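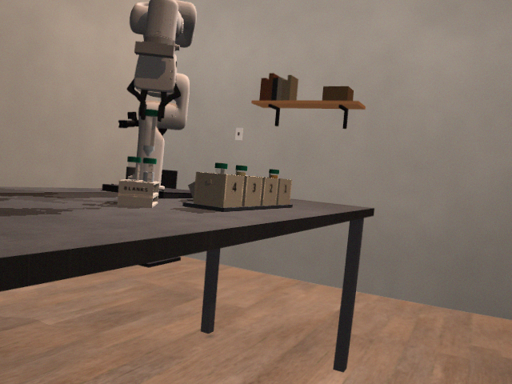 2 min read · 262 words

We've been waiting for this one! The tube-handling pack from Sotutar landed on Thursday, and we've been playing with it in simulation ever since. It's a scene library for lab automation people: capped tubes, racks, an arm with a two-finger gripper, and a task list you can run as is or pull apart and rebuild. The jobs are small ones, like taking a tube by its green cap and bringing it over the rack marked BLANKS, and that's why we like it so much.

What won us over is how the racks are set up. The rack blocks have numbered holes and a little triangle printed on top, so you can write "block two, hole five" in your script and know what you mean when you read it back a month later (we've all been there). 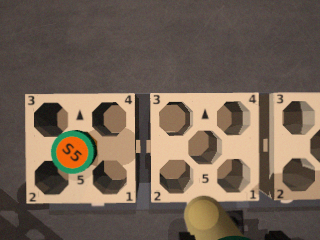
Washam's older pack gave you one fixed rack and that was it – fine for a demo, pretty dull by the second week. With Sotutar you can shuffle the start positions and run a batch of 1,000 overnight. Ours finished before breakfast on a plain desktop machine.

Two gripes. The manual skips over how to add your own cap labels, and the 300-page forum thread is no place to go looking for it. Loading a saved layout is slow too – bring a coffee. The Markanska add-on with extra tube sizes is due in June, and we'll try it as soon as we can get hold of a copy.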